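Como organizar os cacifos quando a recolha de roupa passa a ser automatizada

Atualizado em 29 de março de 2021 por Marisol Muñoz

Na Hovavska, a separação dos têxteis de trabalho era feita à mão no início de cada turno. Com a passagem para o sistema Taipe, parte dessa tarefa vai ficando a cargo de garras, e o pessoal do vestiário deixa de carregar cestos para tratar sobretudo de chaves, registos e exceções. Os passos seguintes servem para qualquer vestiário com portas metálicas de fechadura individual.

1. Preparar as portas

Deixe a chave na fechadura de todos os cacifos que entram na ronda. Um cacifo sem chave fica fora da lista até o responsável do turno o abrir. Verifique os puxadores encastrados: se algum prender, anote-o na folha antes de começar.

2. Pegar na peça

Aproxime os dedos da garra na vertical e feche-os sobre uma dobra do tecido, longe de botões e fechos. As malhas cedem mais do que a sarja e pedem uma dobra maior. Quem trabalha com duas garras deve manter a segunda por perto, para amparar a peça se ela escorregar.
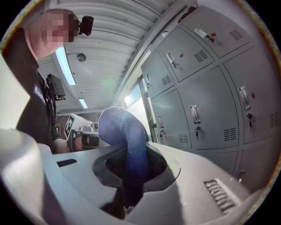
Peça azul junto à garra, com os cacifos ao fundo.

3. Levar a peça ao cacifo

Pare diante da porta e confirme o número na lista antes de avançar. Não puxe o tecido por cima da chave, que pode rodar ou saltar. A garra livre fica apontada para baixo, aberta, até ser precisa.
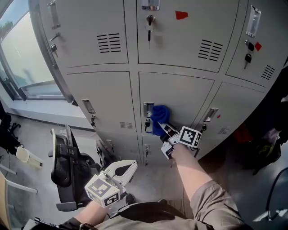 Pano azul seguro pela garra contra a porta do meio.

4. Registar

No fim da ronda, introduza o total no terminal. Em janeiro passaram pelo vestiário 921 peças, das quais 559 já pelo novo circuito. As restantes continuam a ser tratadas à mão, sobretudo fardas com velcro.

O que muda para a equipa

A ronda demora agora cerca de 20 minutos. Ginette Sandhu, do turno da manhã, queixa-se menos das costas e mais do terminal, que obriga a repetir o código quando a sessão expira. Jhair Arboleda passou da separação para a verificação das listas, com duas semanas de formação. Os horários mantêm-se. As dúvidas sobre funções são tratadas com Krishnamoorthy Fernandes, e as avarias das garras comunicam-se à Brosance, com o número do cacifo e a hora.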